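The Long Way to Put Flowers in a Basket

Loredana Gentile wanted a robot that could arrange flowers. She had the flowers. The robot was going to take longer, so she started with its hands.

The shared workshop at Mumley charges its members $23 a month, and for that you get concrete floors, good daylight, and strong opinions about extension cords. Gentile joined in March. By her second visit she had recruited Sena Ayaaba, who fixes sewing machines for a living and had been heard to say that any mechanism can be understood if you swear at it in the right order.

The plan they settled on is one that home builders have been borrowing from the research labs. You make a pair of grippers that a person can hold, do the job yourself with those, and record everything. The recordings become lessons. At some later date, an arm bolted to a table is supposed to have learned something from them.

Their first pair of grippers pinched well and let go badly. The second pair, known as the Hesari after a street Ayaaba used to live on, has curved fingers with black rubbery pads and printed square markers that tell the software where each hand has gone. Gentile spent $313 on parts and won't discuss what she spent on parts she didn't use.

Working with them is humbling. You know perfectly well how to pick up a flower, and have since you were two, and now you stand over a table in shorts and sneakers, sneaking up on a bunch of fake ones.
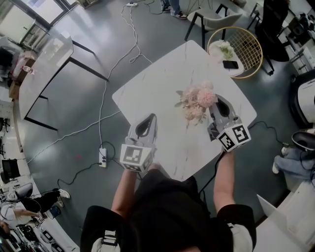
Doing It Again

The flowers are artificial, on the advice of Kumudini Mondal, who ran a real flower shop for years and did the math on fresh stems. Real ones would last an afternoon of this. The fakes have been through 154 recorded attempts and look no worse than most hotel lobbies.

Gentile's target is 2150 attempts, a number she got from a forum and defends as if she'd carried it down a mountain. Attempts where the bouquet gets dropped are kept in a separate folder – it is not a small folder.

The trouble lately has been wrists. After an hour or so, people start cheating, tipping the whole tool over to save themselves a twist, and the marker turns away from the head camera at just the wrong moment. Ayaaba's answer is shorter sessions. Mondal's is to stand up straight, a remedy she applies to most things.

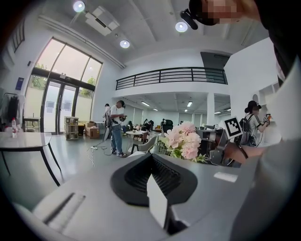

Pale pink blooms in the white wire basket, with the grippers close by.

The arm itself is still in two boxes at Gentile's apartment. She has read the manual, or the front half. Ayaaba thinks they should try it on something easier first, like a sponge. Gentile has already ordered more flowers.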